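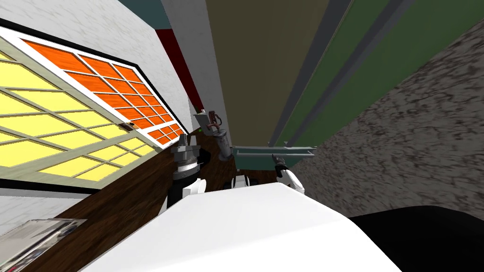
At Plumine, a cleaning outfit with 24 people on the payroll, the newest hire spends its shifts in a simulator. It has two arms, no lunch break and, so far, a make-believe apartment to practice in.

"It has nicer floors than mine," says Ourania Zervas, who trains new cleaners and now, by a memo she didn't write, one robot.

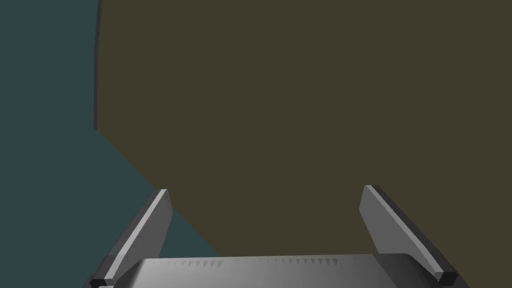 Fingers wide open, close up to an olive-brown surface.

Her crew once learned on the job, in other people's kitchens. These days 5 of them review the robot's runs before breakfast and mark what a cleaner would do differently - plenty, by her account.

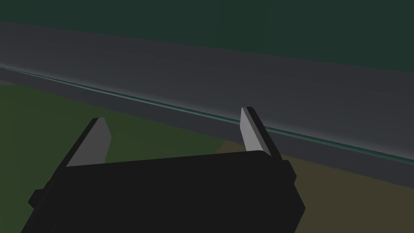

The review work pays a little better and ruins fewer knees. It also means sitting, and Manolis Sarantis, after 30 years on his feet, has asked for a worse chair so he won't get used to it.
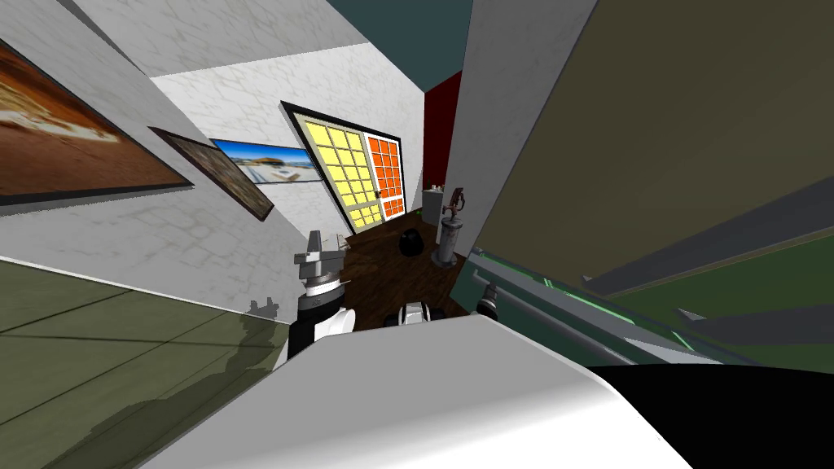 The practice apartment, with art on the walls and a sculpture on its pedestal.

Management says no jobs will go. The crew has asked for that in writing by April.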